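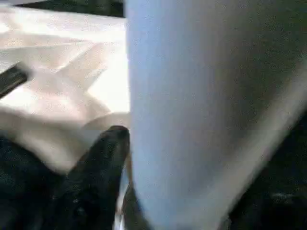

People wanted who don't believe everything is "easy to tidy"

Vateveo is looking for participants for a small home-organising trial at our unit in Grurarcombe, starting in January. We want people who are hard to please.

If you have ever bought a storage product because the packet promised a calmer house, and then found it at the back of a cupboard six weeks later with the label still on, you are who we are after. We have had plenty of enthusiasts through the door. They tell us everything is lovely, they take a biscuit and they go home, and we learn very little.

What you would be doing

Sorting, folding and putting away ordinary household things. There will be cloths, sheets, tubs, bottles and the odd awkward item that doesn't belong with anything else. Some of it is bulky and some of it creases if you so much as look at it. You will be given a worktop, a pile and a method, and asked to follow the method as written. Then you do the same pile your own way and tell us which you would put up with at home.

The method is called Flitedance. I did not choose the name. It is meant to save time and it is meant to work for anybody. I have my doubts about both, particularly when it comes to soft things stored next to round things, where the instructions read as if the person writing them had never had a sheet slide off a shelf. You may find otherwise and you are welcome to say so.

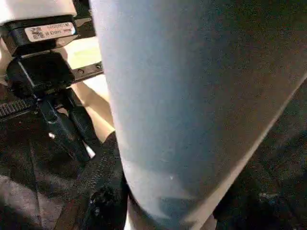
Pale blue-grey, matt, with a few faint smudges.

Plain surfaces like this come up a good deal. The method says that a light, plain colour makes people keep things cleaner. Does it? Or does it only show the marks sooner and make you feel worse? One of the questions on the form asks exactly that, and you can write as much as you like under it.

What we ask of you

You need to come for 3 sessions, all on weekdays, all in daytime. Please don't apply if you can only manage the first. You should be 18 or over (no upper limit – our oldest participant last time was in her eighties and by far the rudest on paper). You should be able to stand at a worktop for most of an hour with breaks, or let us know beforehand and we will set you up with a chair at the right height. Written English good enough to fill in a form. No experience needed, and if you tidy houses for a living please mention it, as we can only take a few of you.

What you get

£65 a session, paid by bank transfer after each visit. Tea and coffee. Bus fares back if you keep the ticket. There is no free sample and no discount, and you will not be put on a mailing list.

What you won't get

A certificate, a transformed home, or a job at the end of it. This is paid participation and nothing more.

How to apply

Write to Fiachra Nic Giolla, Vateveo, Ó Dubhghaill House, Grurarcombe, or leave your letter at the front desk. Tell us in no more than 300 words about one thing in your home that has never had a proper place, and what you have tried. Applications that run past 500 words will be put to one side. Please give a daytime phone number.

Letters must reach us by Saturday, December 14, 2024. The desk closes at noon that day.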